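Home | Projects | Reports | About the Course | Contact

Last updated: January

Shared Study Tables at the Greenwood Building: Who Uses Them and When

Introduction

The Greenwood building has one large open room on its second floor with study tables that any student can use. There is no booking system. During the fall term the student paper printed several letters saying the room was always full, while the building office said it was underused. Our project tried to find out which was closer to the truth.

We looked at two questions. At what times of day is the room full? And when it is full, are people sitting at every seat, or are bags and laptops holding places?

Background

The room was refurnished two years ago. The old metal desks went to the Idbridge annex and were replaced with long wooden tables ordered through Barnero, a regional furniture supplier. The order also covered chairs and a set of floor lamps, most of which have since moved to other rooms. The building office gave us the floor plan and the cost of the lamps ($3,390) but did not have the cost of the tables on file.

The same kind of furniture went into several teaching rooms and labs on the floor below. Those rooms are locked outside class hours and were left out of the study. 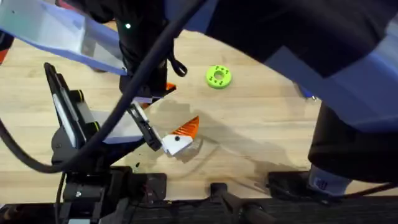
Figure 1. Wooden tabletop with a light, straight grain.

Method

We used two methods. The first was a walk-through. One member of the group walked the room at set times from 9 a.m. to 8 p.m. and marked each seat on the floor plan as taken, held, or free. "Held" meant that belongings were at the seat and the person was away. We did 18 walk-throughs over the term.

The second was a short paper survey left at the front desk and in the Idbridge annex. It asked how often people came, what they came to do, and whether they had ever left because they could not find a seat. We got 200 completed forms. Forms with no answer to the first question were thrown out before counting.

We entered everything in Plutari, the spreadsheet tool the course provides. Plutari changed some of our times to dates during import, and we had to type that column again by hand.

Results

The room was close to empty before 10 a.m. It filled quickly after 11 and stayed busy until the middle of the afternoon. By 6 p.m. most tables had at least one free seat again.

Held seats were more common than we expected. At the busiest walk-through, 20 seats were held. Most were near the windows, where the outlets are. The inner tables have no outlets and were the last to fill every time.

In the survey, most people said they came to work alone. Group work was the second most common answer. Several people wrote in the margin that they would use the inner tables if they could charge a laptop there. A few asked for quieter chairs.

Discussion

Both sides had a point. The room is full for part of the day and has plenty of space for the rest. A student who only comes at lunch would think it was always packed.

Adding outlets to the inner tables would probably help more than adding seats. We asked the building office about floor outlets and were told the concrete slab makes them hard to install. Power strips run from the columns might work but would need a safety check.

Limits

All of the walk-throughs were done in the fall, and none fell in exam week. The survey only reached people who were already in one of the two buildings, so students who had given up on the room are missing. We also did not agree on how to mark a seat with only a coat on it until the third walk-through, and the first two maps may show too many held seats.

The floor plans and the blank survey form are in the appendix.

We use cookies to remember your settings. By using this site you accept our cookie policy.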